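Decluttering before a move: how long do you give yourself?

Nolldale Neighbors > Home and Moving

Randa Sleiman
We have to be out of our apartment by 23rd May and I started sorting late. My method so far is to put a few things from a drawer on a table and decide on each one before I open the next drawer. I've done 41 drawers and shelves and filled 20 boxes. My husband thinks I should pack everything and sort at the other end.

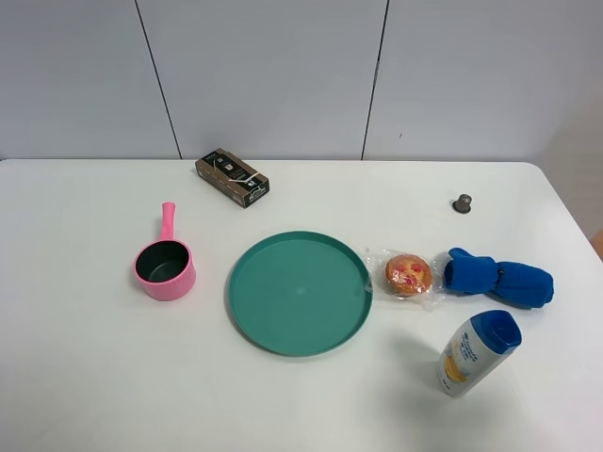 Shadi Shboul: Your husband is right. We sorted before our last move and ran out of time, so the kitchen went into trash bags the night before. Pack now and throw things out as you unpack.

Raghda Aoun
Disagree with Shadi. Movers charge by the hour and you pay to move the junk. We packed everything in October and I still have 28 boxes in the garage with the tape on.

Issa Zoubi
Depends on the room. Books and clothes can be sorted early. Linens I wouldn't sort at all. Roll the towels up and use them as padding, they have to travel anyway.

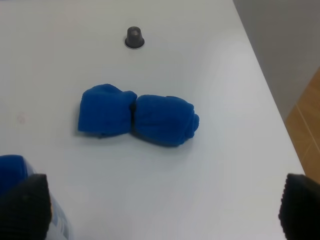 Wrap the plates in the bath towels and put the small cloths inside the mugs. I moved a full set of glasses that way and broke 2. Bubble wrap would have cost me more than the glasses did.

Shadi Shboul
I wouldn't put towels around anything with a sharp edge. They slip. Packing paper is cheap.

Issa Zoubi
Never had one slip. Pack the box tighter.

Rania Qudah
Randa, do you still have anything in its original packaging? I'd take it all off now. It takes up room in the boxes, and our new building charged us for extra trash pickup the first week.

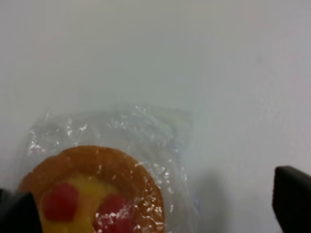
Clear plastic wrapper on a pale surface

Randa Sleiman
Thanks all. I'll keep sorting until the weekend before and pack whatever is left. Rania, was the pickup fee per bag or flat?

Rania Qudah
Per bag. Ask the office before you sign.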